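About Us

Come in, hang up your coat, and grab a piece of chalk!

Zuton is a small sewing and clothing repair school with a swap room attached. We teach people to mend, alter and make the clothes they wear, from the very first wobbly running stitch to a lined jacket with proper pockets. Classes are kept to 12 students so that everybody gets time with a teacher, and nobody has to wait half the evening for help with a jammed bobbin.

We started in the back half of Hiranwood, the old furniture showroom, with three borrowed sewing machines and one very long table. Adesuwa Ibrahim had been doing alterations from her apartment for years and kept getting the same question from customers: could you show me how you did that? So she did. The first class was on hems. The second class was also on hems, for the people who couldn't get into the first one, and by the time we got to zippers we had a waiting list and a kettle.

Adesuwa still teaches hems (she'd be the first to tell you she could talk about a blind hem until closing time), plus our Fit and Alter course, where you bring in something that almost fits and take it home fitting. She's wonderful with nervous beginners. If you've been told you're hopeless with a needle, please come to her first!

Wycliffe Mrema runs the tailoring side. He learned on menswear and has strong feelings about pressing, and his students leave with strong feelings about pressing too. His jacket course takes a whole season. It's slow, it's a fair amount of hand sewing, and people come back and take it again with different cloth because they miss it when it's over.

Knits and outdoor gear belong to Malou Þrastardóttir. Sweaters with elbows gone, rain jackets with failed seams, tents, backpack straps, she loves all of it. Her visible mending evenings are the loudest thing on our schedule. Somebody always brings cake, and there's a lot of passing things around the table to admire a good darn.

Frauke Fuchs looks after the swap room and the racks, and Asger Lykkegaard keeps the machines running. He also teaches the machine care workshop, which sounds dry and fills up every single time. You'll open up your own machine, clean out a shocking amount of lint, oil it, put it back together and sew a test seam before you go home.

The swap room

This is the part of the school we get asked about most, so a bit more on it. You bring in clothes you're done with, clean and on a hanger if you can manage it, and take home something else. Pieces don't need to be perfect. A missing button or a dropped hem is fine, we just put a yellow tag on it so you know what you're getting into. Plenty of our students pick their class projects off those racks, and I can't think of a nicer way to get started than on a coat you already like and didn't pay for.

Last year 395 pieces came through with yellow tags, and nearly 330 of them went home with somebody who planned to fix them. Frauke keeps the tally in a notebook and is very happy to show you. Whatever hasn't moved after a couple of months is cut up for practice fabric, stuffing and patches.

Coats and jackets swap fastest in the fall. Kids' clothes move all year. If you have anything in larger sizes to give, we would be thrilled to see it, the demand is always there.

What we teach

Our regular classes are First Stitches, Hems and Zippers, Fit and Alter, Knit Repair, Outdoor Gear Repair and The Jacket. Most of them meet in the evening at 6:30 and repeat several times a year. The Jacket starts in January and sign-up opens in December. We also do one-off workshops on buttonholes, linings, pattern tracing, machine care and anything else enough people ask for. (Last spring that was dog coats. We'd do it again in a heartbeat.)

All the tools are here for you to use: machines, irons, shears, pins, chalk, thread in more colors than you'll need. You're welcome to bring your own machine if you'd rather learn on the one you have at home. Fabric is included for First Stitches and is up to you for everything else, though the scrap bins are open to all students and there are real treasures in them.

Between classes we hold open sewing. There's no teaching then, but one of us is always in the building, and the regulars are generous with advice. It costs nothing for current students, and everyone else pays a small drop-in fee at the door.

We also pack up a traveling kit and visit schools, libraries and workplaces. A lunch-hour button session for up to 40 people is our most requested visit. Everyone sews on a button, everyone keeps the needle, and a surprising number of shirts get rescued from the backs of office chairs.

Visiting

You don't need to book to see the place. Come during open sewing, look through the racks, try something on, ask to see what the classes are working on. The entrance is on the courtyard side and there's a ramp to the left of the steps. Kids are welcome in the swap room with a grown-up, and from age ten in most of the daytime workshops.

We'd love to meet you. Bring the thing that's been sitting in your mending pile!
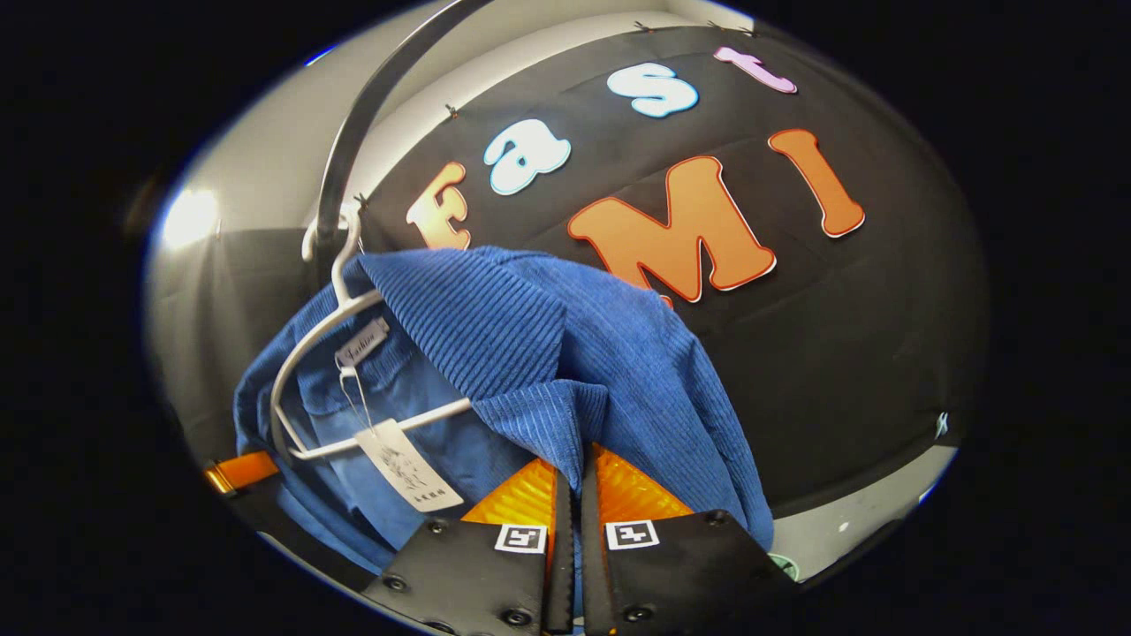

By the clothing rack, with bright foam letters on black fabric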